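Cleaning Out the Old Desktop (Without Losing Any Screws)

I put this job off for most of a year. The family computer lives under the desk in the back bedroom, on carpet, right next to where the dog sleeps, and by October it sounded like a hair dryer every time somebody opened a spreadsheet. My neighbor Indira Krishnan told me hers had done the same thing and all it needed was a good dusting inside. So I cleared the workbench one evening and had a go, and now I do it twice a year (spring, and again before the heat comes on).

I'm no technician. I fix chairs and sharpen things. But if you can change a vacuum belt you can do this, and I've picked up a few habits I thought I'd write down.

Before you open anything

Shut the computer down properly, switch it off at the back, and pull the power cord out of the wall. Then hold the power button in for five seconds. That uses up whatever charge is left hanging around. Leave the power supply box itself alone, always. It's a sealed unit and there are parts in there that can hurt you long after it's unplugged. Dust the vents from outside and move on.

Take a photo of the back of the machine before you pull the cables. I skipped this the first time and spent half an hour working out which of two identical holes the speakers went in!

Move the whole thing to a hard table, off the carpet. I lay mine on its side on an old cotton bath towel folded double, which keeps the paint nice and stops screws from rolling away. No fleece, no wool sweater, and touch bare metal on the case every few minutes while you work. I do have one of those wrist straps now, and I wear it when I'm going anywhere near the memory.

Screws

I use a muffin tin. Side panel screws in the first cup, drive screws in the second, anything mysterious in the third. Ajith Subramaniam, who taught the evening repair class at Drandstead, used to tape each screw to a sheet of paper with a drawing of where it came from, and if you're taking out more than the side panel his way is better. For a plain cleaning you'll only have two or three screws out anyway.

Don't use a drill driver. A hand screwdriver that really fits the slot, and stop when it's snug.

Getting the dust out

Take it outside if the weather's dry. I use canned air in short puffs, with the can upright, from a hand's width away. Tip the can and you'll spray cold liquid all over the board (ask me how I know). Hold each fan blade still with a finger or a wooden skewer while you blow, or it'll spin like mad and wear out the bearing.

Then a soft brush for the stuff that's stuck. Mine's a one-inch paintbrush with natural bristles that I bought for trim and never got a drop of paint on. I got a cheap pack of makeup brushes for the tight places, and they're wonderful between the memory slots and along the little cylinder-shaped capacitors, which are packed in close together on most boards. Go gently there. You want to tickle the dust loose, then puff it out.

Keep the household vacuum out of the case. You can hold the hose near the opening to catch what you blow out, but I wouldn't let the nozzle touch anything inside.

The big metal cooler over the processor catches more fluff than everything else put together. If the fan unclips from it easily, unclip it. If it doesn't, leave it, and work the brush down between the fins from the side. I don't lift the cooler off for a dusting, because then you need to clean off the old paste and put on fresh, and that's a different evening.

Memory sticks

You don't have to touch these. But if the computer has been acting flaky, taking the sticks out and pushing them back in sometimes cures it, and it costs nothing. Press the latches at the ends of the slot outward and the stick pops up. Hold it by the edges. Going back in, line up the notch first, then push straight down on both ends until the latches close by themselves. It takes more push than you expect! If it won't go, turn it around and check the notch again before you lean on it.

Cables

Every plug on the main board has a clip, and it will not come off until you squeeze the clip. Pull on the plug itself, never on the wires. Before closing up I run a finger along each connector and give it a small press, since brushing around in there can nudge one loose. The wide one near the edge of the board is the usual culprit.

Loose cables hanging across a fan make a ticking noise that'll drive you up the wall. I tuck mine back with the soft hook-and-loop strips that come in a roll (I paid 29 cents each for mine at Kirley Hardware, loose from the bin, and I've used them on everything since). Zip ties are fine too, but then you need cutters next time, and cutters inside a computer make me nervous.

Closing up

Count your screws back out of the muffin tin. Look once more for the brush, the skewer and the flashlight. Slide the panel on, plug in the power and the monitor only, and see that it starts before you crawl under the desk to hook up the rest.

Mine's up on a little plywood stand now, clear of the carpet, and the last two cleanings took me 50 minutes each with coffee. The dog has been moved to the other side of the desk. She's not pleased about it.
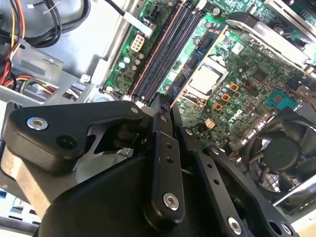
Inside the case, with the memory slots and the processor socket area close by.

Questions or tips of your own? Use the contact form | © Kokkonen Home Workshop Notes | Back to top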